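Ticket nº 1028 - Messagerie Skadotard
Objet : les pièces jointes restent bloquées en file d'attente
Statut : résolu
Ouvert par : Brittany Gauthier
Date : 21 avril 2024

Bonjour,

J'utilise Skadotard sur mon ordinateur portable, version 7. Depuis la mise à jour, chaque message avec une pièce jointe reste dans « Envoi en attente ». Les messages sans pièce jointe partent normalement. Le journal affiche toujours la même ligne : « délai dépassé, 2000 ms ».

J'ai déjà essayé ceci :
- redémarrer l'application et l'ordinateur ;
- supprimer le compte et le créer de nouveau ;
- envoyer un fichier texte très petit, même résultat.

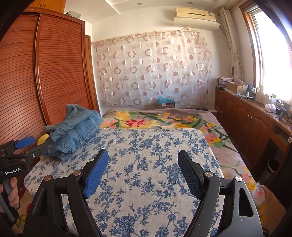
Pièce jointe 1 : photo prise dans une chambre.

Réponse de Yusuf, support Prerkbridge

Bonjour Madame, merci pour ces informations. La photo est bien arrivée par le formulaire et le fichier s'ouvre sans erreur. Pouvez-vous regarder dans Réglages > Réseau si l'option « Relais Hukard » est cochée ? Si oui, veuillez la décocher, puis vider la file d'attente.

Réponse de Brittany Gauthier

L'option était cochée - je ne l'avais pas activée moi-même. Je l'ai décochée et j'ai vidé la file. Les deux messages de test sont partis tout de suite, et mon collègue me confirme la réception. Est-ce que l'option va revenir avec la prochaine mise à jour ?

Réponse de Yusuf

C'est possible. Le correctif est prévu pour le mois d'août. D'ici là, merci de vérifier ce réglage après chaque mise à jour. Je ferme le ticket, vous pouvez le rouvrir en répondant à ce message.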